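Draretti 床用水性仕上げ剤 取扱説明書(施工・保守編)
第4章 光沢仕上げの床への再塗布
11月改訂 文:Kazue Miyazaki
シェア 14 コメント 2

本章では、既に光沢仕上げが施された木質床および木目調床に、Draretti 床用水性仕上げ剤(以下「本剤」)を再塗布する手順を記載する。無塗装の床、オイル仕上げの床、石材およびタイルの床は対象外である。新規塗布については第3章を参照のこと。

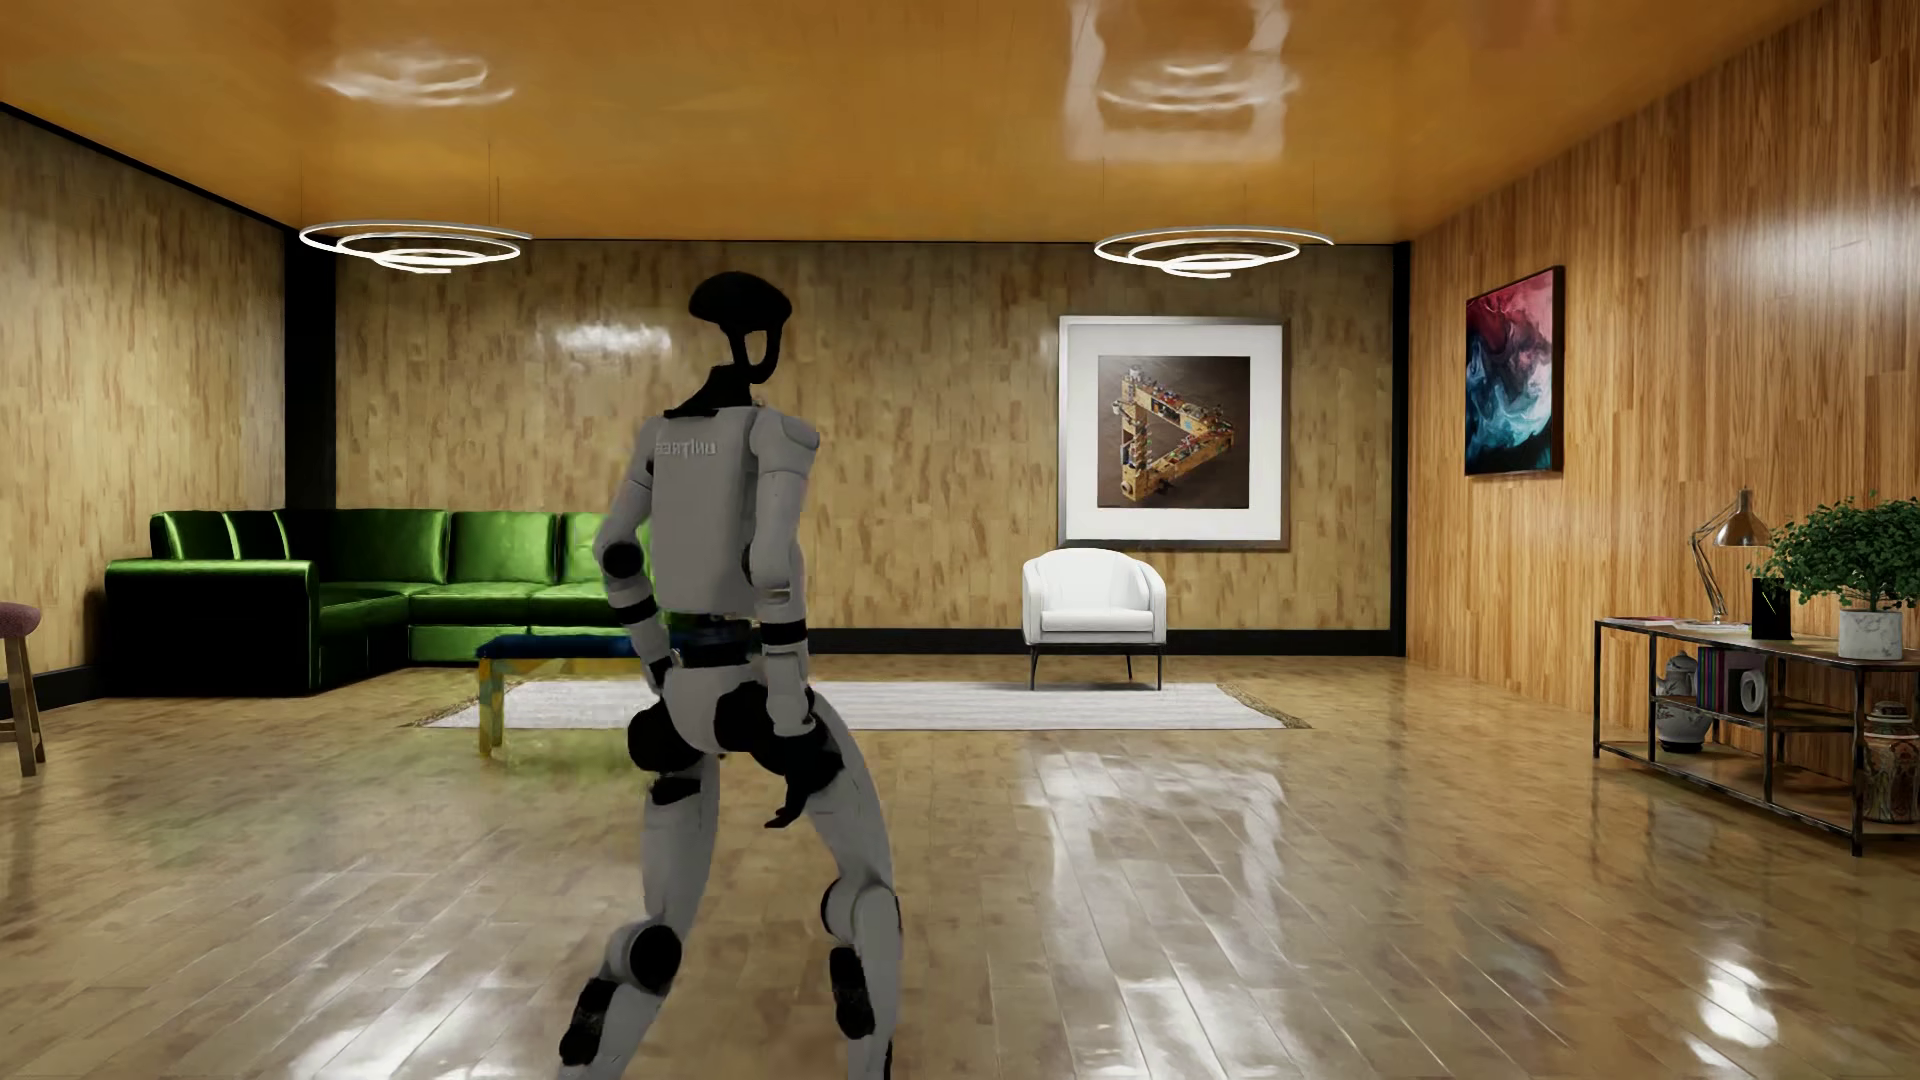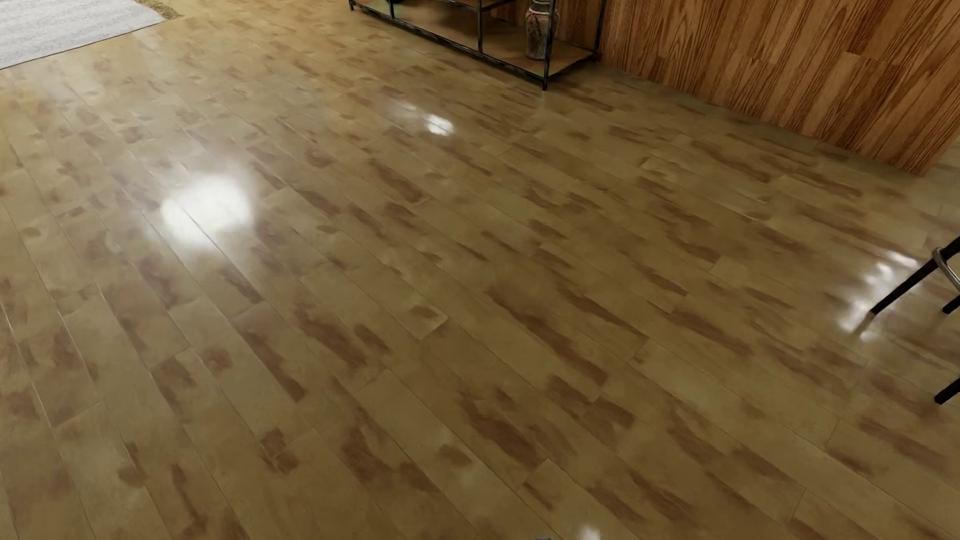

図4-1 木質パネル張りの室内(1枚目)および光沢のある木目調の床面(2枚目)

4.1 作業前の確認

(1)床材の取扱説明書または施工記録を参照し、表面の仕上げの種類を確認する。記録がない場合は、4.2の判定試験を必ず行う。
(2)床暖房を使用している場合は、作業前日に運転を停止する。床面が室温に戻るまで作業を開始しない。
(3)床材の含水状態をUllum水分計で測定する。測定点は、窓際、出入口付近、部屋の中央とする。水分計の表示が「適」でない点が一つでもある場合は、換気を続け、翌日に再測定する。
(4)既存の傷、膨れ、継ぎ目の隙間を記録する。爪が掛かる深さの傷は本剤では埋まらない。補修材による処理を先に行うこと。
(5)室温および湿度を記録する。室温が5℃を下回る場合、または結露が認められる場合は作業を延期する。

注記:床面の斑や筋には、床材の柄によるものと、旧塗膜の劣化によるものがある。反射光の下では両者の区別が難しい。照明を消し、自然光を横から当てて確認する。それでも判別できない場合は、柔らかい白布に水を含ませて固く絞り、該当箇所を軽く拭く。拭いた直後に色調が均一になる場合は、塗膜の劣化と考えてよい。

4.2 旧塗膜の判定試験

判定は、家具の下など目立たない箇所で行う。

1. 試験箇所の埃を除去する。
2. Flemau中性洗浄剤の希釈液を白布に含ませ、手のひら大の範囲を拭く。
3. 乾いた白布で拭き取り、そのまま5分間放置する。
4. 白化、べたつき、布への着色の有無を確認する。
5. 異常がなければ、本剤を同じ箇所に薄く塗布し、一晩乾燥させる。
6. セロハンテープを貼り、指で押さえてから一気に剥がす。

テープ側に塗膜が付着した場合、旧塗膜との密着が不足している。この場合は再塗布を行わず、第6章「旧塗膜の剥離」に進む。はじきが生じた場合は、シリコーン系または油性のつや出し剤が残留しているおそれがある。洗浄を繰り返しても改善しないときは、作業を中止し、下記の窓口に相談すること。

4.3 必要な用具

・本剤(品番308)
・Flemau中性洗浄剤
・Morikawa塗布モップ(幅230mm)および交換用パッド
・平型トレー
・計量カップ
・白布(毛羽の出ないもの)
・養生テープ、養生シート
・保護手袋、保護眼鏡

塗布モップのパッドは、使用前に水で軽く湿らせ、手で絞って余分な水分を除く。新品のパッドは、テープの粘着面で表面を押さえ、遊離した繊維を取り除いておく。洗浄に使用したパッドを塗布に転用しないこと。

4.4 養生と洗浄

1. 移動できる家具および敷物を室外に出す。引きずって移動しない。
2. 幅木、敷居、造り付け家具の下端に養生テープを貼る。壁が木質パネル張りの場合は、粘着力の弱いテープを使用し、作業終了後すみやかに剥がす。
3. 電源コンセントが床面にある場合は、蓋を閉じ、全周をテープで覆う。
4. 掃除機で継ぎ目の埃を吸い取る。回転ブラシは停止させる。
5. 水5Lに対しFlemau中性洗浄剤300mLを加え、希釈液を作る。
6. モップを固く絞り、板の長手方向に沿って拭く。床面に液が溜まった場合は、ただちに白布で吸い取る。
7. 清水で絞ったモップを用い、洗浄剤の成分が残らないよう二回拭く。
8. 窓を開け、床面を完全に乾燥させる。

注意:継ぎ目に水分を残さないこと。板の端部が反り、塗膜の割れの原因となる。濡れた床面は滑りやすい。乾燥が完了するまで立ち入らないこと。

警告:本剤および洗浄剤を、塩素系の漂白剤その他の薬剤と混合しないこと。

4.5 塗布

塗布の前に窓を閉め、空調の送風を停止する。風が当たると表面だけが先に乾き、モップの跡が残る。

1. 容器を静かに上下に返し、内容物を均一にする。激しく振ると泡が混入する。泡が立った場合は、消えるまで静置する。
2. 本剤をトレーに移す。原液のまま使用し、水で薄めない。
3. 出入口から最も遠い隅を開始位置とする。
4. 幅木に沿った部分を、小型のパッドで先に塗る。
5. 板の長手方向に沿って、モップを一定の速度で動かす。押し付けず、モップの自重で塗り広げる。
6. 隣の列は、前の列にモップ幅の四分の一を重ねて塗る。前の列が乾き始める前に重ねること。
7. 板の木口の継ぎ目で作業を止めない。休止が必要な場合は、長手方向の継ぎ目に沿って区切る。
8. 全面を塗り終えたら、低い位置から光を当て、塗り残しの有無を確認する。
9. 塗り残しがあっても、半乾きの面には手を加えない。次の層で補う。

二層目は、一層目が完全に乾いてから、同じ方向に塗布する。直交方向に塗ると、反射した光の中に格子状の跡が見えることがある。一日に塗布できるのは二層までとする。三層目が必要な場合は、翌日以降に行う。

注記:塗布量が多いほど光沢が増すわけではない。厚塗りは、乾燥不良、白濁、および端部の液溜まりを招く。

4.6 乾燥と養生期間

最終層の塗布後、指触乾燥までの時間は気温および湿度により異なる。指先で軽く触れ、跡が残らないことを確認する。確認後も、当日は靴下またはスリッパでの歩行に限る。

家具を戻すのは、翌日以降とする。脚の下にはフェルトを貼る。ゴム製の脚は、可塑剤が塗膜に移行し、変色を生じることがある。敷物は一週間敷かない。水拭きも同じ期間は控えること。

床暖房を再開する場合は、最低温度の設定から始め、一日ごとに一段階ずつ上げる。

4.7 仕上がりの確認

確認は、夜間に照明を点灯した状態と、昼間の自然光の状態の両方で行う。天井照明の映り込みを利用すると、塗膜のむらを見つけやすい。確認者は立ち位置を変え、映り込みを床全体に移動させながら観察する。

症状:映り込みの輪郭が波打つ
処置:塗布量の過多が考えられる。完全に乾燥させた後、細目のパッドで軽く研磨し、薄く一層塗布する。

症状:白く曇る
処置:乾燥中の湿気による。換気して一日置く。曇りが消えない場合は、該当部分を剥離して塗り直す。

症状:細かい粒がある
処置:埃または繊維の混入による。粒の部分だけを研磨し、拭き取った後に再塗布する。

症状:帯状に光沢が異なる
処置:重ね幅の不足または塗り継ぎの遅れによる。部分補修では境界が残るため、継ぎ目で区切られた列の全長を塗り直す。

症状:足跡が残る
処置:硬化前の歩行による。さらに一日乾燥させ、改善しなければ一層追加する。

4.8 日常の手入れ

通常は乾いたモップで埃を取り除く。汚れが落ちない場合に限り、固く絞った布で拭く。スチームモップは使用しない。飲料や調味料をこぼしたときは、放置せずに拭き取る。アルコールを含む除菌剤は塗膜を軟化させるため、床面に直接噴霧しないこと。

光沢の低下は、通行量の多い出入口付近から始まる。部分的な再塗布を行う場合も、4.2の判定試験を省略しない。

4.9 用具の洗浄と残液の保管

使用後のモップとトレーは、本剤が固まる前に水で洗う。トレーに残った液を元の容器に戻さない。残液は布または新聞紙に吸わせて乾かし、自治体の区分に従って廃棄する。排水口に流さないこと。

未使用の本剤は、容器の口を拭いて密栓し、凍結しない場所に立てて保管する。一度凍結したものは、解凍しても使用できない。開封した月を容器のラベルに記入しておくこと。

記録票(様式214)には、塗布した層の数、使用した本剤のロット番号、作業時の室温および湿度を記入し、次回の再塗布まで保管する。

次節:第5章 部分補修
技術校閲:Hermenegildo Cuautle

お問い合わせ:Draretti 製品サポート窓口(火曜日は休業) | © Draretti 無断転載を禁じます | ページの先頭へ戻る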